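"We left with what we had on," says the woman who now runs the registration desk at the Tomley reception center. She came from Nondholm in March, when shelling reached the streets behind the grain market, and asked that her name not be used because her brother is still there.

She traveled with 16 neighbors in the back of a farm truck. The drive to Tomley normally takes 2 hours. It took them 12, with the main road closed at the Lapointe bridge and soldiers turning cars back after dark.

"At the first checkpoint they took our phones," she says. "At the second they asked why we had no phones."

The center, a former school, has registered 782 people from the Nondholm district. Families sleep in the classrooms. Water comes by tanker in the morning and is usually gone by evening. She says a ceasefire announced last month has changed little.

"They still fire at night. My brother calls when he can find a signal, and I can hear it behind him."
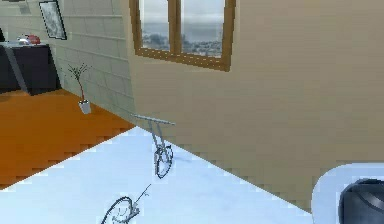 Asked whether she would go back, she says it depends on who holds the town. Some families have already moved on to Skirnell, where there is seasonal work, but she has stayed put.

"If I go to Skirnell, he has to cross one more line to reach me," she says. "I told him I would be in Tomley. So I'm in Tomley."

The desk opens again at 7 a.m.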